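25 June 2024

Towel hanging, cont. Picked up from where Prasert left it. Same blue cloth as before, same board with the round hole near the back edge. White stand with the two uprights and the slotted tray — the Pruneder one, the Gomthorpe one is still missing a rod.

Want to know: what's the least fiddly way to get a cloth flat, then up and over the rods without the bottom hem bunching. Currently it's all hem.

Did 17 goes. Notes as I went, sorry about the order.

— pinch at the corners: top edge stays straight but the middle bags out. Looks awful, hangs OK.
— pinch a few cm in from the corners: better. Corners flop over but you can fix that after.
— one side first then the other: no good, stand walks. Tray is light. Tried holding the tray down with a roll of tape, helped a bit.
— fold in half on the board first, then lift: best so far. Slow tho.

Of the 17, 3 slid straight off. All three were the one-side-first ones so I'm dropping that.

Lint everywhere. The knit catches if you drag it, so lift it. Ran a lint roller over the board at lunch and will do again.

Washed cloth vs unwashed — washed is softer and sags more, meant to measure this and forgot. Prasert Meesuk has the old numbers in the Zariņš folder, I think page 12. Check before redoing.
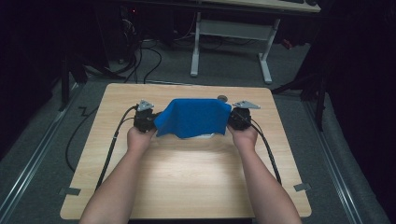
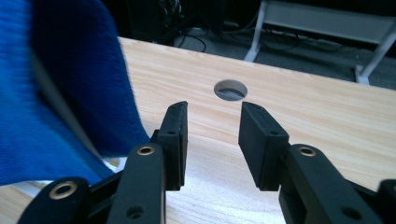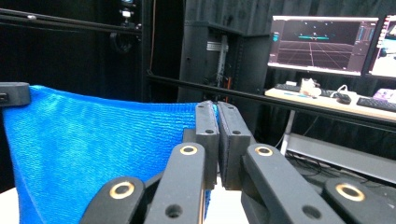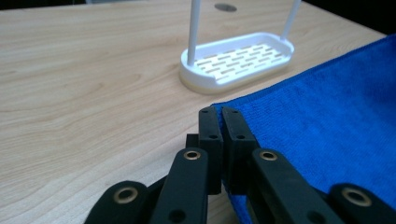
Fold-first takes about 40 seconds a go for me, Prasert will be quicker. Half of that is finding the hem. A coloured stitch along one edge would fix it, there's thread in the Amus tin, grey or red. Use the red.

Next:
fold-first again, washed cloth only
weight under the tray (somthing flat, not the tape)
try it with the stand turned side on
order a spare rod, and ask if they come shorter
retape the corners of the board

Shelf count while I was in there: 271 pegs, far too many, and no clean cloths apart from this colour. Put the rest in the wash before I left. Whoevers in first please hang them up, dryer is making that noise again.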